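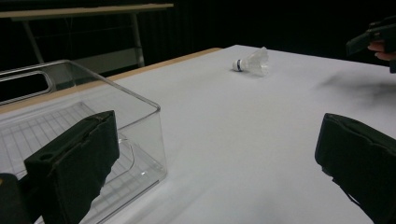

Voilà bientôt deux mois que la pince à main Plilero a rejoint notre petit atelier partagé de Dretasden, et je crois pouvoir en parler sans trop m'emballer (enfin, j'essaie !). Le kit se monte en une soirée si l'on a toutes ses vis, et la notice, traduite un peu vite, reste lisible jusqu'à l'étape 3, où il vaut mieux avancer doucement. Ce qui m'a conquis, ce sont les doigts : deux gros blocs noirs rembourrés, mats, presque textiles au toucher. Le bord du droit s'effiloche légèrement, je retire un demi-point pour cela. Pour les essais, un volant de badminton couché sur la table blanche et un bac transparent à côté suffisent largement – la jupe est un juge sévère, elle marque dès qu'on serre trop.

Côté réglages, j'ai gardé le ressort souple de Grundodby, bien plus agréable que celui d'origine. Mon compteur affiche 1 587 fermetures et le jeu dans la charnière reste minime, alors que le fabricant conseille un graissage à 3 000. Je regrette seulement le câble un peu court. Les doigts de rechange sont attendus en août, j'en prendrai deux paires.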